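Lost the trail at Drusach, anyone walked it lately?

mudflap_mo wrote:
Planning the Drusach loop end of the month, 13 miles if the old guide is right. Guide says cross at the ford then follow the wall. Somebody at work says the ford is gone and you have to go up by Vuorinen instead. Which is it? Don't want to do the road bit if I can help it.

tinpot wrote:
Ford was fine in August. Ankle deep. Wall is falling down in places but you can follow it. Go left at the gate, NOT straight on, straight on is a bog. 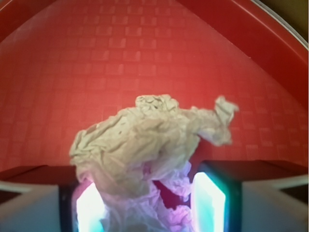
Hilloton Footpath Club - Routes & Conditions board

kestrel_88 wrote:
Disagree with tinpot, sorry. August was dry. I was there after the rain and it was over my knees, turned back. With 13 miles to do and a cold start I would not plan on it. Vuorinen way adds a bit but there's a bridge.

tinpot wrote:
Over your knees where? There's two crossings. The one by the sheep pen is always deep. You want the one upstream, 300 yards or so past the pen, flat stones.

kestrel_88 wrote:
Stones were under water. I know which one you mean, been walking it for years.

mudflap_mo wrote:
ok so depends on rain. Is the Vuorinen way marked? My map is ancient, doesn't even show the bridge

oldboots wrote:
Marked from the parking lot to the top of the hill, then nothing till Bandusstead. Keep the woods on your right. The boundary stone at the top has 1671 cut in it, if you pass that you're good. Last bus out of Bandusstead is early so start by 8. Missed it once, long wait for a cab. 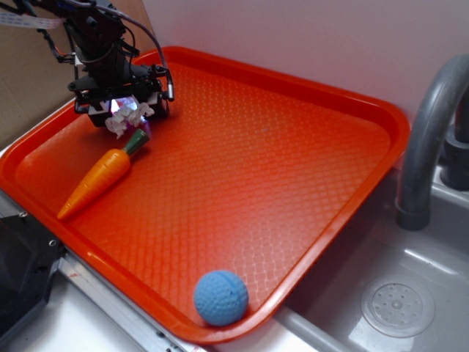
Also the stile before the stone is broken, one step missing on the far side. Short legs beware. I reported it to the county, got an auto reply and that was that.

tinpot wrote:
The Vuorinen way is dull though. An hour of conifers and no view. If it hasn't rained for a few days do the ford, best part of the whole walk is that valley.

kestrel_88 wrote:
Not dull, the top is lovely. Trees are maybe half an hour unless you dawdle.

tinpot wrote:
I dawdle

mudflap_mo wrote:
Thanks all. Will look at the ford first and if its high go back and round by the bridge. Is there anywhere to get coffee in Bandusstead or do I bring a flask?

oldboots wrote:
Flask. Cafe shuts early once the summer's over. And if you do go look at the ford first you lose most of an hour coming back, so you will not make that bus. Pick one before you set off.

kestrel_88 wrote:
^ this. Look at the river from the road bridge on your way in, if it's brown don't bother with the ford.

mudflap_mo wrote:
good tip, will do. Dogs ok on the hill?

oldboots wrote:
On a leash, sheep everywhere. The stile is a pain with a big dog, you'll be lifting.

Last post in thread 09/09/2019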